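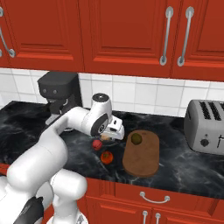 Why Does a Cut Apple Turn Brown?

You cut an apple, you eat one half, and you leave the other half on a plate. You go to play. When you come back, the white part is not white anymore. It is brown like weak tea. Did it go bad so fast? No. The apple is still good to eat. But something happened in it, and we can understand what.

The little rooms

An apple is made of very small parts with the name of cells. You can think of each cell as a small house with several rooms. In one room the apple keeps some substances called phenols (say it: FEE-nols). In another place of the same house it keeps an enzyme. An enzyme is a kind of helper that makes a change go faster. While the apple is whole, the walls stay closed and the two do not meet.

Then comes your knife. The knife breaks the walls of many cells, and everything inside gets mixed. Also the air comes in, and in the air there is oxygen, the same gas that we need for breathing. Now the helper can take the oxygen and join it to the phenols. After some more steps they become brown. The color has a name, melanin. There is melanin in your hair and in your skin too, although it is not made in exactly the same way.

The same thing happens when an apple falls on the floor. The skin may not break, but under it the cells are crushed, and you find a soft brown place when you bite there. We call it a bruise.

Do other foods do it?

Yes. Bananas, pears, potatoes, avocados and mushrooms can all turn brown when they are cut or hit. An orange does not do it in this way. Oranges have a lot of vitamin C and they are sour, and both of these things stop the browning.

Not all apples are equally fast. Some kinds have more phenols or more of the enzyme, and they turn brown while you are still looking for a plate. Other kinds stay pale for a long time. When I was a child my neighbor Purificación Montoya had two apple trees behind her house. The apples of one tree were brown before she finished to peel them, so she used these for cake, where the color is not important. From the other tree we ate them fresh, every August, sitting on her steps.

Try it at home

You need one apple, a lemon, water, a little salt and four small plates. Ask an adult to cut the apple for you.

Put one slice on each plate. Leave the first slice as it is. On the second, squeeze lemon juice until all the white part is covered. Dip the third in plain water and put it back on its plate. For the fourth, mix a small spoon of salt in a glass of water, leave the slice in it for five minutes, and then take it out.

Write on a paper which plate is which, or you will forget. I did forget, the first time.

Look at the slices after ten minutes, then after half an hour, then after 2 hours. Draw them with colored pencils each time. Which one is the darkest? Which one changed the least? If you have another kind of apple in the house, do everything again and compare your drawings.

The lemon slice usually stays pale for longest. Lemon juice is an acid, and the enzyme works badly in acid.

Words to remember

Cell: a very small part of a living thing.
Enzyme: a helper that makes a change go faster.
Oxygen: a gas in the air.
Phenols: substances in the apple that can become brown.

Text by Simão Vieira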